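Walik Hall - Spring Craft Fair
Setup and Safety Checklist, with Comments

Inspected by: Sânziana Sârbu
Stalls checked: 24
Overall: Pass, with four items to fix before doors open

1. Exits and aisles
Main doors open fully - YES
Side exit clear inside and out - YES
Main aisle at least 55 inches wide - NO, see comment
Comment: What a great layout this year! Moving the food to the back wall has opened up the middle of the hall and you can finally see the side exit from the front door. The one pinch point is between the candle stall and the Moradi yarn stall, where a display rack has crept out into the aisle. Slide it back behind the tape and we're there.

2. Tables
Legs locked - YES
Tables level, no rocking - NO (stall 9)
Nothing heavy on folding extensions - YES
Comment: I leaned on every single one. Stall 9 has a foot missing and wobbles badly, and the potter is meant to be on it, so please swap it for one from the store room. The Grinard tables are wonderful, by the way - solid, quick to put up, and no pinched fingers so far. More of these, please.

3. Electrical
Cords taped down or run along the wall - YES
No extension cord plugged into another - NO (stall 17)
Outlets by the sink left unused - YES
Comment: Stall 17 has two cords joined to reach a lamp. There's a long reel in the cupboard under the stage, so use that, and unwind it all the way.

4. Fire
Extinguishers in place and in date - YES
Candles for display only, none lit - YES
Occupancy sign posted (200) - YES
Comment: Lovely to see the sign at eye level at last. Door team, please keep the clicker going all day, even in the slow hour after lunch.

5. Cloths and backdrops
Cloth clear of the floor where people walk - YES
Backdrops clipped or tied - YES
No cloth touching lamps - YES
Comment: I was so pleased with this section. People have brought some gorgeous fabric (the quilters especially) and I didn't find one pin sticking out. Remember to check your clips again after lunch, when things have been tugged about a bit. 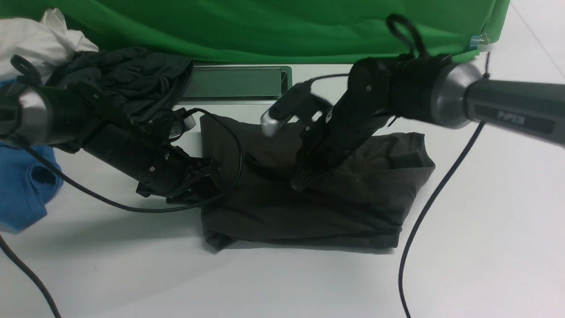

Walik, 18 May 2018

Bright green cloth behind a white tabletop, with a little blue clip near the corner - cheerful, and easy to look over. I'd love to see more color like this in June.

6. Food and drink
Hot urn at the back of the counter - YES
Allergy cards on every plate - NO
Hand washing station stocked - YES
Comment: The Clekico urn holds 30 cups and gets very hot on the outside. Keep the lid latched and the tap turned away from the customer side. Two of the cakes have no allergy card. Blank cards are in the cash box.

7. First aid
Kit at the front desk - YES
Kit complete - YES
Comment: Fully stocked, even the small bandages, which always go first. Thank you to whoever did that!

To fix before opening: rack in main aisle, table at stall 9, cords at stall 17, two allergy cards. Come and find me by the stage when they're done and I'll sign the sheet.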